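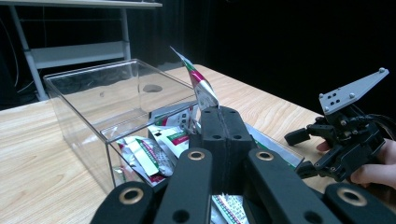
Sachet and Small Packet Sorting: Progress Report to the End of October

Prepared for the Dradov Community Fund

1. Purpose of the grant

The grant pays for the sorting and repacking of donated single-serve sachets so that they can go out with the meal parcels. Before the work began, sachets arrived mixed in whatever the donor had on hand and were tipped into one tub by the door. Parcel packers took a handful and hoped for the best. Some parcels went out with nine of the same thing and others with none.

The aim agreed at the start was simple. Every sachet coming in should be looked at once, put in a box with others of its kind, and be easy to reach from the packing bench.

2. Work done this period

Sorting now takes place at a wooden table with clear acrylic boxes, open at the top. We tried cardboard trays first. They were cheap and did the job for a few weeks, but the corners went soft and the packers had to lean over to see how full they were. With the clear boxes you can tell from the other side of the room when one is getting low.

The boxes came from Trendetti. We ordered 17 and all of them are in use. Two arrived with scratched sides and we kept them, as the scratches make no difference to the work.

Sachets are laid flat in the boxes where possible. The printed ones in white, red and green are the largest group at present and fill up faster than anything else. They come to us from Rarkier, which sends its end-of-line stock in bulk cartons. We received 48 cartons over the period. A carton takes one person most of a morning to get through if the contents are mixed, and much less if they are all one kind.

3. Damaged packets

Each sachet is checked at the corners before it goes into a box. Crumpled packets are acceptable if the seal is whole. A packet with a torn corner is taken out and goes in the discard tub, even if nothing seems to have leaked. We settled on this rule early and have not changed it, although it does mean throwing away some that are probably fine.

Most of the damage we find is at the tear notch. It seems to happen when cartons are overfilled and the packets rub against each other on the road. We have asked Rarkier to leave some room at the top of each carton, and the last few deliveries have been better. We will keep an eye on it through the colder months, when the cartons are stacked higher in the van.

4. Room and equipment

The sorting area is at the back of the building. The floor there was uneven and had to be levelled before the shelving could go in, and this took longer than planned. The shelving is from Sekiguchi and was delivered with one set of brackets missing. The replacements came at no charge.

Lighting over the table is still poor by four in the afternoon. Dates printed on foil are hard to read under it. We have put a desk lamp at one end as a stopgap and have a quote for a proper fitting, which is within the amount left in the equipment line.

5. Results against targets

The target for the period was 40 parcel runs with a full and even set of sachets in every parcel. We completed 51. Packers report that they spend less time hunting for items, and complaints from the pickup sites about missing condiments have dropped off. We have not timed the packing properly and do not want to put a figure on the saving until we have.

Labels are behind schedule. The plan was to have a printed label on the front of every box, with the name of the product and the earliest date inside. At the moment we are using masking tape and marker, and the tape peels. The label stock has been ordered.

6. Spending

Spending is on budget overall. Floor levelling went over and the boxes came in under – the two come close to cancelling each other out. No money has been moved between lines. Receipts are attached as a separate file.

7. Next period

Finish the labels.
Install the new light over the table.
Time the packing with and without the sorted boxes on the bench.
Talk to Rarkier about sending single-product cartons where they can.
Find somewhere dry to keep the overflow, as the hallway cupboard is full.

We would also like to discuss whether leftover equipment money could go toward lids. The open boxes are handy during sorting but gather dust when they sit on the shelf between runs. A quote for lids will follow with the next report.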